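3.2 Materials and sorting task

The sorting task was set up on a single bench in the Gadum building. We wanted small items that office workers handle every day, so all of the stock came from the supply closet: pencils, pens, markers, erasers and a desk calculator. Nothing was bought new except the bins. Four plastic bins in different colors were used, and their places were fixed before the first trial. Two went side by side at the back of the bench and one went on each side.

At the start of a trial the items are spread over the wood between the bins with no set spacing. Some items may already be in a bin, which lets us compare a bench that is partly sorted with one where no sorting has been done (Figure 2, top). 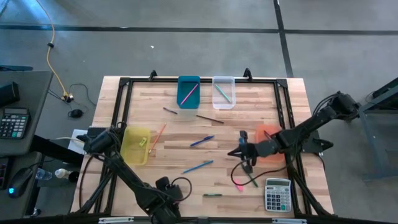
Figure 2. Bench layout during the sorting task, three views.

3.3 Item categories

Each item was given a category by two coders working apart from each other. They used the Rizk list, which has 7 categories of desk supplies. Across the full set of trials the coders labeled 1,517 items and disagreed on 258 of them. Cirilo Zamudio settled the disagreements by handling the items in question. Most of the trouble came from items that share a shape but leave a different kind of mark, such as a thick crayon and a thin marker. 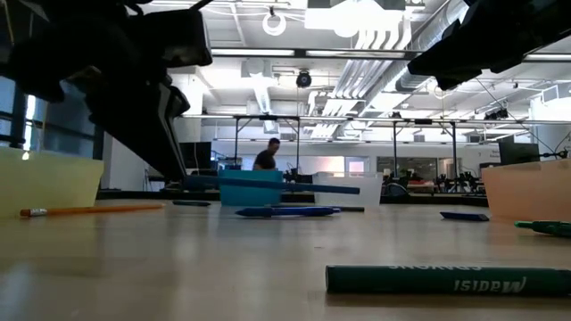 Printed labels were left on the items. We had considered taping over them, as was done in the Oltmont study, but tape changes the grip and adds a color of its own. A label can help a coder when it faces the right way. The large dark green piece at the front of the bench in the low view carries the word "CRAYONS" in white, and without it the piece could be taken for a thick marker. Small dark items are harder. The dark blue block near the peach-colored bin was coded as an eraser on shape alone, and labels of this kind were marked "shape only" in the data sheet.

3.4 Color and bin choice

Bin color was not part of the instructions. Earlier trials at Flukgate had suggested that people match items to bins by color when no other rule is given, and we wanted to see how far this carried over to a mixed set of supplies.
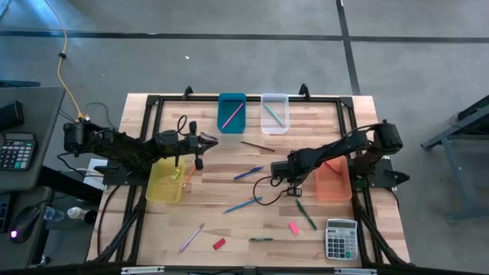
We scored a placement as a color match only when the item and the bin fell in the same color family. Partial matches, such as a red item in an orange bin, were scored separately. By this rule the small yellow object in the yellow bin is a match, while the pink pen in the teal-blue bin is not. Items still on the wood, including the calculator in the lower right corner, received no color score. A clear bin cannot be matched by color at all, and placements in it were left out of the color analysis but kept in the totals.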